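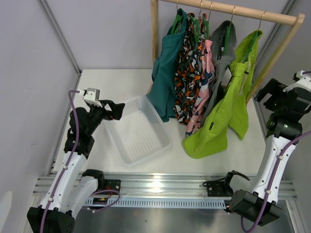

No. 21 · September · page 2

Home · Diary · Recipes · Old entries · Write to me

Up at six again because the cat next door has decided my windowsill is hers, and I lay there thinking about sheets. Two weeks of rain and I've run out of places to hang things. The rack is in the front room, there's a blanket over the banister, and Samuel's baby clothes (he's my sister's youngest, staying with us till the end of the month) are drying on the backs of all the kitchen chairs. I sat on a damp bib at breakfast.

Anyway, the choir! I haven't written about it since spring and so much has gone on. Mareike Kettler has taken over from Declan Egan, who moved to the coast for his knees, and she is a completely different animal. Declan let us sing what we liked as loud as we liked. Mareike stops us after four bars and asks the altos what the word means. Last night we spent the whole first hour on one page of the Brudari, which is our new piece, a sort of wedding song with an awful lot of breathing in it. I'd been getting the second line wrong for a month and so had the woman next to me, so we'd been wrong together, very confidently.

We broke for tea at eight and Ngan-ling Hung had brought her sesame cookies, the flat ones. I ate four and put another in my coat. She's been asked to sing the solo and is pretending she doesn't want it. I told her if she turns it down they'll give it to Enda Flanagan and then we'll all be sorry, and she laughed so hard she had to put her cup down. (Enda is lovely. Enda is also flat from the middle of the page on.)

The concert is in the old market hall and the hall wants $397 for the evening, heating extra. Darragh Ó Dálaigh thinks we should sell raffle tickets, and he's already had 1,000 of them printed without asking anybody, in orange. There are 21 of us! I've got a stack in my bag and I've sold two, both to my own mother, who wants to know what the prize is. I'd like to know too. Last I heard it was a ham.

Walked home the long way past the canal with my hood up, humming the tenor part because it's the better tune. The bakery had its lights on at the back and I stood by the vent for a minute like a stray dog. Then home, and turned all the socks over before bed. The thick ones were still wet at the toes.

Today I have to call about the boiler, take Samuel to get shoes, and find my black skirt, which I last saw at the Christmas concert. I have a feeling it's in the suitcase under the bed with the fairy lights. Mareike wants us off the music by next rehearsal and I've got the first verse down fine, but the third one has the same words in a different order and I keep sliding back to the start. I've taped it up over the sink.

Still raining.

Write to me: use the contact page · © Clememari Diary, all entries · Back to top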